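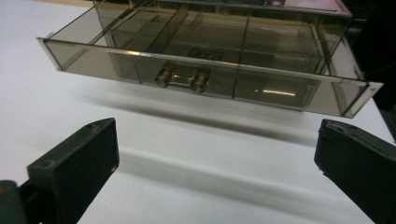

Fisolthorpe Craft Room Group
Minutes of the March meeting, 7:00 p.m.

Present: Mahlet Adugna (chair), Fiachra Ó Flaithearta, Fung-ping Hsu, Teodor Căpraru
Apologies: Darius Pascu
Notes taken by: Fung-ping

1. Last month's notes
Read and agreed. Teodor asked for one fix: the ribbon went to the back closet, not the hall closet. Fixed.

2. The small drawers
Most of the evening went on this one, and happily so! Mahlet had a drawer out on the white table when people came in. It's the smoky brown see-through kind, long and shallow, with two thin dividers running front to back and a little bar handle between two round knobs. Everyone had a turn with it. Fiachra loves that you can see into it from the front without pulling anything open, and thinks it'll put an end to the "where are the bobbins" shouting on open nights.

Fung-ping wondered if the tint would make dark beads hard to spot. We tried it with navy and black seed beads from the tub. Black was a bit of a squint, navy was fine. Agreed that black and dark brown beads go in the clear jars on the windowsill and everything else can go in drawers.

There was a good long talk about what goes in which section. Settled for now:
Left: bobbins and machine needles (needles stay in their cases, please)
Middle: snaps, hooks and eyes, the nice buttons
Right: thimbles, chalk, seam rippers with caps on

Teodor would like the middle section kept for buttons alone. Mahlet said try it mixed until the next meeting and see who complains. Teodor said it would be him.

3. Labels
Fiachra brought sample labels and they look great. Small white ones on the front, to the right of the handle, so fingers don't rub them off. Plain printing, no curly script (two votes for curly, sorry Fung-ping). Darius sent word that he can print up to 55 at home before the paper runs out, and that he'd like the list of names in one message and not in dribs and drabs.

4. Sorting the button tin
Fiachra and Teodor emptied the big tin last month and Fiachra counted as they went: 439 buttons, not including the broken ones. Matching sets are in envelopes. There's a gorgeous set of green glass ones that Mahlet wants for the spring quilt, and all present said yes before she'd finished asking.

5. Cleaning
Dust shows on this plastic. Soft cloth and a drop of dish soap, no scrubbing pads. Lift the drawers out with a hand at each end when they're full. Don't hang the whole weight off the handle.

6. Any other business
The iron is still spitting. Teodor will take it home and descale it.
Fung-ping has spare felt, lots of it, mostly orange. Help yourselves.
Filip patterns: the sleeve sheet is missing from the envelope. Check your bags.

To do
Mahlet: fill the first drawer and leave it out for people to try
Fiachra: label list to Darius, one message
Teodor: iron
Fung-ping: move the black beads, type up these notes

Closed at 8:40 p.m. Next meeting same time, same room. Mahlet is bringing the plum cake again.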